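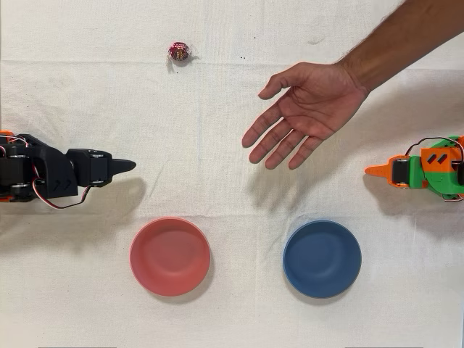

*Cream cloth, two round bowls and a wrapped candy.*

**Collel Supper Club – minutes of the fall meeting, Nov 2, 2005**

Same warning as last time: I write these the way I talk, and I was also eating. If I got something wrong, tell me before the next meeting and I'll fix it in the binder copy.

We met in the back room at Collel Hall. The heat was on for once! We started late because half of us had gone to the front door, and the front door has been locked after five ever since they changed the bolt. Please use the side door on Cikent Street. I'm going to put that on the reminder postcard in big letters.

**Last meeting's minutes**

Read out loud by me, too fast. One correction: I had written that the April supper was the chicken and rice, and it was the pork and beans. The chicken and rice was the one before. Fixed. Approved with no other changes, except that somebody wanted "lumpy" taken out of the part on the gravy and I said no, so there was a show of hands, and lumpy stays.

**Money**

We have $623 in the account, and that's after paying the hall through the end of the year. It's better than we were this time last year, when we were passing a coffee can around to buy paper plates. The coffee can is still going by the way, and what's in it is not part of the $623 because I haven't rolled the coins yet.

There was a long talk over whether to raise the price of a supper ticket. Those in favor said ground beef has gone up and so has everything else. Those against said the whole point is that a family can come and not think twice. I can see both sides (I went back and forth the entire time, which is a bad trait in the person writing things down). We ended up leaving the adult ticket alone and adding a line to the sign-up sheet where you can chip in extra if you feel like it. We'll look at it again after the winter supper.

**The stove**

Oh boy. The big Skeretti range in the hall kitchen has two burners that won't light and an oven door you have to lean a chair against. We've been saying we'd do something about it for as long as I've been coming. The hall called a repair shop and was quoted $200 for the burners alone, parts and labor, with the door hinge extra and no promise they can find one.

The hall will pay half on the burners if we pay the other half. We voted yes on that, all hands up, quickest vote of the night. The hinge we're leaving for now. A couple of people think there's one just like it on a dead range in the basement of the old school and are going to ask if we can have it. Until then, the chair stays, and would everyone please stop borrowing that chair to sit on. It's the green one.

**Winter supper**

This took up most of the evening, so I'll try to keep it in order.

We're planning for 80 people. The hall will seat more than that but the kitchen won't feed more, not with the stove how it is. Tickets go on sale at the bakery counter at Espinoza's, same as always, and when the roll of tickets is gone it's gone. No more "just two more, they're my cousins." I include myself in this – it was my cousins.

Menu: we argued happily for a good long while. Baked ziti won over pot roast, mostly because you can make it the night before and it doesn't mind waiting. There'll be a pan without meat, and that pan gets its own spoon. Green salad, garlic bread, string beans. The string beans were my idea and passed by one vote, so please eat them. Espinoza's will give us the bread at cost if we order a week ahead and pick it up ourselves before they open.

Dessert is bring-your-own-best, like last winter. Last winter we had a whole table of brownies and one pie, and the pie was gone before the second line even got moving. So there's a sheet this time. Write down what you're bringing. If you see brownies on there already, think pie!

Coffee: the big urn is fine, but the lid is missing again. If it's in your garage, nobody will say a word, just leave it by the side door.

**Tables and linens**

We're going to go without paper table covers and use cloth ones. They look nicer, and we've thrown away a lot of paper. Anyone who has a plain tablecloth they don't mind lending should put a name tag on it with a safety pin. White, cream, tan, anything light. They'll be washed before they go home, and I've already been told off for offering that without asking who owns a big washer, so if you own a big washer, come see me.

Candy on the tables again, yes. Wrapped only. We had the loose kind one year and it was a mess by the time the coffee came out.

**Getting the word out**

Somebody proposed a mailing to every house in town. I looked it up afterward, and it would be over 4000 pieces with the rural routes, and the postage would eat up everything we have and then some. So no. We'll do flyers at Espinoza's, the library, the laundromat and the feed store, and the usual notice in the church bulletins. The flyer from last year can be reused if we change the date and take off the drawing of the turkey, which confused people.

**Other things that came up**

- The freezer in the hall needs defrosting. Two people said they'd do it. I didn't write down which two, so if it was you, go ahead.
- Lost and found: a kid's blue mitten, a pie plate with masking tape on the bottom, reading glasses. All in the box under the coat rack.
- We were asked to sweep the back stairs on our way out from now on. Fair enough.
- The recipe booklet is still not done. I have the soups typed and most of the casseroles. If you gave me a recipe that says "bake until done," I'm going to call you.
- A suggestion to start the suppers a half hour earlier for the folks with little ones. People seemed to like it, but it affects who can help set up, so it goes on the list for next time.

**Next meeting**

Same room, first week of the new month, side door. Bring your dessert line if you haven't filled it in, and bring the coffee urn lid if you're the one who has it.

We wrapped up a little after nine. There's leftover cornbread in the hall fridge, top shelf, with foil on it.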